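Open days should show the slow part

By Vasanthi Annamalai

Odomau held an open day on Tuesday, June 21, 2022, and I went along because a friend had a spare ticket. I expected a stage, a screen and a robot waving at people. Most of what I saw was people doing small household jobs with grippers in their hands.

I think that was the right choice, and I wish more firms would make it.

The usual demonstration lasts four minutes. Fernix put one on at a trade hall last year, and I was in the crowd for it. An arm poured a drink, the lights came up and a man thanked us for coming. I learned nothing about how many tries it had taken or what the arm did when the cup was somewhere else. When I asked, I was given a leaflet.

At Odomau we could stand close to the work for as long as we liked. The people doing it wear straps over their shoulders and hold a gripper in each hand. Each gripper has a cube on it, printed with black and white squares, so that its position can be followed. They reach, close the jaws, move something and let go. The recordings are used to teach a machine the same job. Our guide said one worker might do 16 short tasks before a break, then start again with the objects moved. 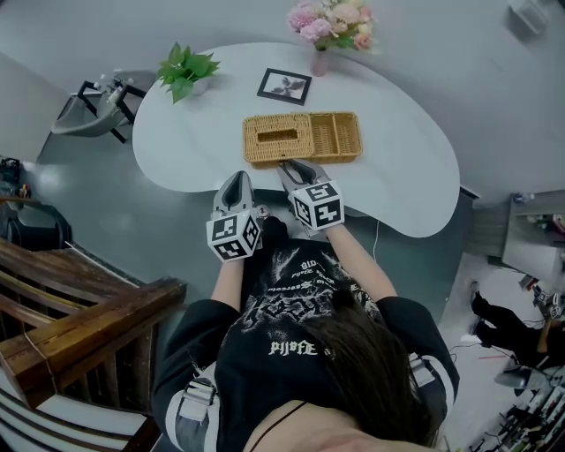
What the visitors made of it

A few people on my tour were bored. One man asked twice when the robot was coming out. I have some sympathy, as he had travelled from Montoya and paid for his train. A tissue box on a table with some flowers is a thin return for a long journey.

But I would sooner be bored and know what I am looking at. These machines are being sold to care homes and hotels, and the buyers will want to know where the skill comes from. It comes from people repeating ordinary movements, and that costs wages and time. The guide told us the household set had reached 853 recordings and was far from finished.

I do have complaints. There was no word on what the workers are paid, and the one question about it was passed to an office that was shut. Bravico, which paid for the day, had its name on the lanyards and sent no one to answer for it. With roughly 300 visitors booked in, there should have been someone.

I would also have liked to see the failures. Every firm keeps them. Put ten minutes of dropped objects on a loop by the door, and let people watch while they queue for their coats.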